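Drinside Forum > Manipulation > Learning from demonstration

Topic: Folding clothes, fewer demos but with mistakes inside. Our result

drunport_lab
Posted in March

Hello all. I promised in the other thread to write what came out of our folding test, so I do it now. The question was simple: is it better to train the policy only on clean demonstrations, or to leave in the ones where the operator makes an error and then repairs it?

We trained two policies on the same two-arm setup. Set A had 97 clean demonstrations. Set B had 72, and in 11 of them the operator dropped a corner or folded crooked, and corrected it without stopping the recording. Same network, same training time, same garments (pants, jeans, shirts).

Set B was better on pants and jeans, although it is the smaller one. On shirts I see no difference that I would defend. When policy A loses a corner it often continues the motion with closed fingers and no fabric. Policy B goes back for the corner more often, not always.

Pants are the garment I look at most. The last phase, when they are already a stack and both grippers work on it from the left and from the right, is where the two policies differ.

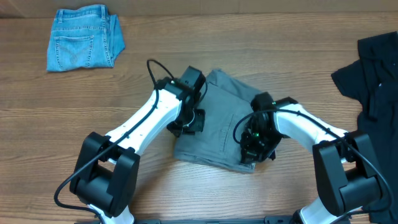

Re: Folding clothes, fewer demos but with mistakes inside
jinanel

Thank you for posting, but I am not convinced. You changed two things together, the number of demos and the kind of demos. Maybe your 97 clean ones were recorded by an operator who is too fast. I have seen that slow demonstrations alone give a big improvement.

Also, how do you decide that a fold is a success? A "roughly rectangular" stack is very easy to accept when you want to accept it.

Re: Folding clothes, fewer demos but with mistakes inside
drunport_lab

Fair on the first point. It was the same operator for both sets, but Set B was recorded later, so he had more practice. I can not separate this now.

For success we use a cardboard template. The stack must fit inside it and the waistband must not stick out. The person who checks does not know which policy was running.

Re: Folding clothes, fewer demos but with mistakes inside
joly_2

We tried something similar with towels and it went the opposite way. The policy learned the mistake too — it dropped the corner on purpose and then picked it up very nicely. Did you cut the error part out, or is the whole episode in training?

Re: Folding clothes, fewer demos but with mistakes inside
drunport_lab

The whole episode is in, but we mask the loss on the steps before the correction starts. Without the mask we got the same behavior as you. I should have written it in the first post, sorry.

Re: Folding clothes, fewer demos but with mistakes inside
jinanel

Then the mask is the result, in my opinion, and the title of the thread is wrong. Please run clean demos against masked ones with equal number and mixed recording order.

Re: Folding clothes, fewer demos but with mistakes inside
drunport_lab

I do not agree that the title is wrong, because the mistakes must be there before one can mask them. But the equal-number run is a good request. I will cut both sets to 72 and train again, and for the order I need new recordings. I will post the shirt numbers separately.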